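How I Make Small-Batch Strawberry Jam (No Pectin Packet Needed)

Posted April 13, 2024 by Despina Dinu

I've been making jam in tiny batches ever since we moved to the apartment in Plukedley, where the stove has exactly one burner I trust. Big canning days are fun if you have the counter space and a friend to help you lift the pot. I have neither, so my jam fits in 2 jars and goes straight in the fridge.

You'll need:
1 pound of strawberries
1 cup of sugar
2 tablespoons of lemon juice
A pinch of salt
A wide pot, wider than you think
2 clean half-pint jars with lids

Pick your berries

Go for ones that are red all the way up to the leaves and smell like something. I like to mix in a few that are slightly underripe, as those have more natural pectin and help the jam set up. Leave the mushy ones for smoothies, and toss anything with fuzz on it. If you can only get frozen, that's fine too – thaw them first and keep every drop of the juice.

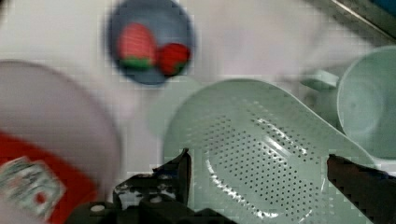 Rocío Vergara, who got me into this in the first place, swears by leaving the sugar on the fruit overnight. I've done it both ways. Overnight gives you bigger, chewier pieces of berry in the finished jam, and two hours gives you something softer that spreads better on toast. I'm impatient, so you can guess which one I usually make!

Wash and hull

Wash the berries before you take the tops off, or they'll soak up water through the cut end and your jam will take forever to thicken. A quick rinse under cold water is plenty. Then let them drain for ten minutes or so while you hunt for your jar lids (mine are never where I left them). 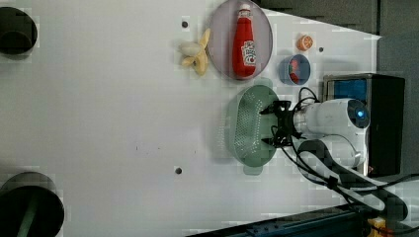
A shallow colander with small holes is easiest on soft fruit.

Now hull them with the tip of a paring knife and cut them into quarters. Halves are okay if the berries are little. Stir in the sugar and salt, cover the bowl, and walk away for two hours. When you come back there should be a good pink puddle at the bottom.

Cook it

Put a small plate in the freezer. Scrape everything into the pot, add the lemon juice, and bring it up over medium heat, stirring until you can't feel any grit on the bottom. Then turn it up to a real boil. It'll foam like crazy, and you can skim that off with a spoon or leave it. I skim it and eat it on crackers.

Stir often for around 4 minutes, then pretty much nonstop until it's done, another ten to fifteen on my stove. The bubbles get bigger and slower as it thickens. To test it, drop a little on the cold plate, wait a minute, and push it with your finger. If it wrinkles, you're there. If it runs, give it two more minutes and try again.

Jar it

Ladle the jam into your jars, leave a bit of room at the top, and let them cool on the counter before the lids go on. It keeps about three weeks in the fridge. These jars aren't sealed for the pantry, so please don't put them on a shelf.

Next time I'll write up the rhubarb version, which needs more sugar and a lot less stirring.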